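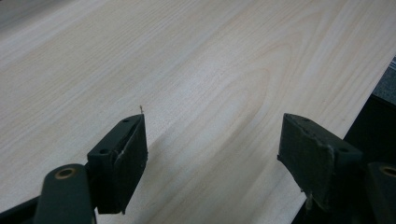 Gripper fingers open over a veneer board. Note the state of the pads.

Progress report to Filtex, 4 April 2020
Good-practice rules for hand-held grippers, Marasitz workshop
Prepared by Dehua Jia

The rule book is now 28 pages long, down from a first draft that covered every danger except the ones we have. Long and Jokance have both sent comments. Long wants more diagrams. Jokance wants fewer pages. We have promised both.

Rule 4, pad wear, took up most of this period. The old wording was "replace pads when worn," and every shift read it as "replace pads when someone else is on." The new wording says a pad with frayed edges or peeling material is logged the same day and changed before the next batch. By that standard both pads in the photo belong in the log.

Rule 7, surface check, now asks the operator to look for raised fibers and splinters before closing on veneer. There is one near the left fingertip above, very small and exactly the kind people wave through.

Logged grips under the draft rules stand at 2403 against a target of 3000. The shortfall is mostly my doing, as I stopped the count for a week to argue about what a grip is. The definition runs to half a page and I am quite proud of it.

Still open: who signs off a pad change, and where the spare pads are kept. A final draft will reach you in August.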